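Munstead Observing Field: Pre-Session Safety Check, With My Notes
Friday, October 20, 2023

I walked the field before dark, list in hand, and scribbled comments as I went. Meteor watchers start arriving at seven, so please read the ones marked FIX before you set up a chair!

1. Gate and parking. OK
Gate swings freely and the latch is new. Park nose out so no one gets headlights in the face when you leave (I got blasted twice in September and couldn't see a thing for ages).

2. Path to the viewing area. FIX
Two of the red path lights are dead, both on the bend by the ditch. I've put reflective tape on the stakes for tonight. Bring a red flashlight anyway.

3. Extension cords. FIX
Cord 29 has a nick near the plug, so I pulled it and tagged it. Everything else looked good, and the covers are on the outdoor sockets. Dew heaters go on the Akinola power box only, please, one per outlet.

4. All-sky camera mast. OK
Guy wires tight, dome clean. The Prosell clamp I was grumbling about last month has held up fine. The camera log shows 456 clips since the last check, and I'm guessing most of those are planes and moths, but I'll go through them and put any real fireballs on our Wikisden page.

5. Warm-up room. OK, mostly
Heater works, the carbon monoxide alarm beeped when I pressed the button, and the extinguisher needle is in the green. The door sticks a bit, so give it a shove. Anything that cooks gets unplugged when you're done with it, even if you're coming right back for seconds.
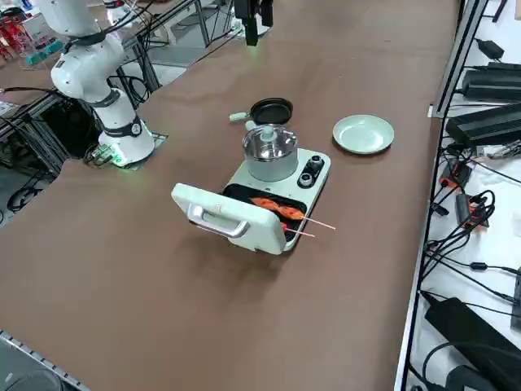

Mint-green cooker with its little black frying pan.

6. First aid kit. FIX
Low on bandages and the hand warmers are past their date. I'll swing by the store before we open. The kit is staying on its hook inside the door.

7. Ladder to the roof platform. CLOSED
One rung moves under my foot and I don't like it. I've chained it off until it's repaired. Yes, the view is better up there, and no, you can't go up!

8. Head count. TO DO
Limit is 30 on the field. Sign in at the table, sign out when you go, and write your plate number next to your name.

Next check is due before the Leonids, and I'll bring a better pen.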